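Onu learns to hold a hose in our shared workshop
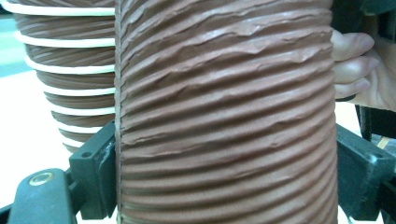 We got Onu's gripper working on flexible duct this month, and I've been grinning ever since! Onu is the hand-held gripper that Marius Ene and I have been putting together at the Kakamance workshop (bench 17, the one under the bad light). Marius did the jaws, I did the wiring and most of the swearing.

The plan is to have it help with the dust extraction, so we need to know how it copes with corrugated hose — soft stuff, full of folds, nothing like the nice stiff blocks we'd been practicing on. Bianca Sima dug out some old brown duct from her garage and told us to ruin it if we liked. We've logged 82 grabs so far, and I'm still fiddling with the closing force between sessions.

Next up is mounting the gripper on the little arm Mahnaz Alipour is building, which still needs a shoulder motor and a better name than Ullura (sorry, Mahnaz). We're in most evenings from 8, so come by and have a go. Bring any spare duct you've got, we'll take the lot!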